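Household Skills, evening group — Session 9 notes
Tutor: Benvinda Frade (cover: Raquel Loureiro)

Top loaders this time. Front loaders were last session, see the other sheet if you missed it.

Before anything goes in — pockets, zips shut, bras in a net bag. Check the drum with your hand, socks hide at the bottom. Sort by colour first, then by weight. Towels with towels. Don't put one heavy thing in by itself (bath mat, big jumper), it throws the spin out and the machine starts walking.

Loading. Lid right up till it stays by itself, don't hold it with your elbow. Drop things in loosely round the drum, not wound round the middle. Leave a hand's width at the top. Most people overfill, me included.

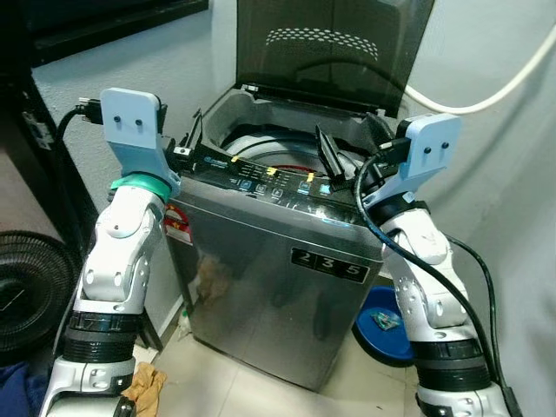 Powder goes in before the clothes, liquid can go in the drawer or the drum depending on the make — read the booklet. Half a cup is nearly always too much. If the rinse water is still cloudy you've used too much, run another rinse and use less next time.

Programmes: names differ from maker to maker but it's normaly some version of quick, normal, heavy, delicate. Normal will do for most of the week's washing. Quick is for things worn once, not for muddy football kit.

Afterwards
Take the washing out straight away, it creases and smells if left.
Wipe the rim and under the lid with a dry cloth.
Leave lid open an hour or two.
Lint filter — every few washes, more often if you've a dog.
Drain hose, look for kinks when you sweep behind.

For next time: bring three care labels from home (copy the symbols down, dont cut them off). Reading is p. 82 in the course book, stains chapter, just the first half. Room 208 again.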